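The Skesach Paper Mill opens its doors once a year, and once a year is enough for the parking lot. I paid $26 for a tour ticket, which came with a hairnet, a pair of foam earplugs and a coupon for a muffin at Costa, the cafe across the road. The muffin was the best thing made on the property, and it wasn't made on the property.

Our group was capped at 40 people, all of whom wanted to stand next to the guide. I ended up in the back with the strollers and learned about pulp secondhand.

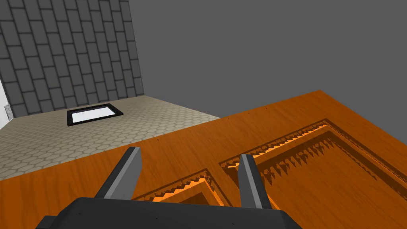
SKESACH, April 17, 2019 — The big paper machine is called the Argate, and it is 277 feet long. You walk the whole length of it on a metal catwalk, nodding at things. By the dryer section I had stopped pretending to hear and just enjoyed the warm air.

The Zider room was more fun. Zider is the mill's fancy line, the kind of card stock people buy for weddings and then complain about. We each got to tear a sheet and compare edges. Mine was judged "fine."

The gift shop sells notebooks of 100 pages. I bought two and have written in neither. Tickets for next year go on sale in August — bring your own earplugs.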